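Gevutton handheld gripper kit, two-hand set

Reviewed by Jade Heywood

Gevutton sells this kit on one promise: anyone can pick up the grippers and record usable examples for a robot policy on day one. I was doubtful when the box arrived and I'm still doubtful, though less about the hardware than I expected.

You get a left and a right gripper, a head strap for a camera of your own, and a license for the Kilel software, which turns each take into an episode. The handles are comfortable for a while. After 200 takes my thumbs had opinions. The fingers close evenly, and the dark pads have held up better than the ones on the old Oyewole set, which peeled by January.

We gave it a dull job on purpose, straws and a glass on a small round table. Thin things are where cheap grippers get found out.

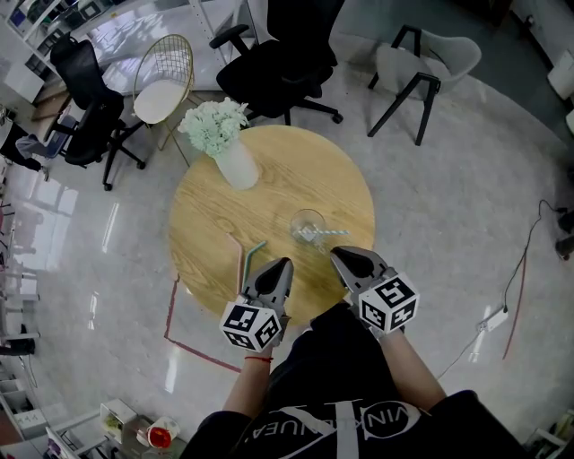 Both grippers over the near side of the table, marker cubes on each, with the striped straw across the glass.

Picking a straw up off bare wood took practice. Come in too flat and the fingers push it away, and that fumble goes into your data unless you throw the take out. Kilel has a discard button, but it sits three menus deep, so most people will leave the bad ones in.

Tracking is my bigger complaint. The marker cubes work well while the head camera sees them. Turn a wrist too far and the pose jumps. Onyekachi Nnaji went through our full set of 2,436 episodes and flagged jumps that the software had passed as clean. Gevutton's support told us to "keep the cubes visible," advice that rules out a fair number of ordinary hand motions.

As for the claim that policies trained this way carry over to any arm, I'd want to see it on something other than the Grarkau arm in their demo. Ours needed a lot of retuning.

Good fingers, decent handles, software that trusts itself too much. 7 out of 10 for the hardware, lower for the rest.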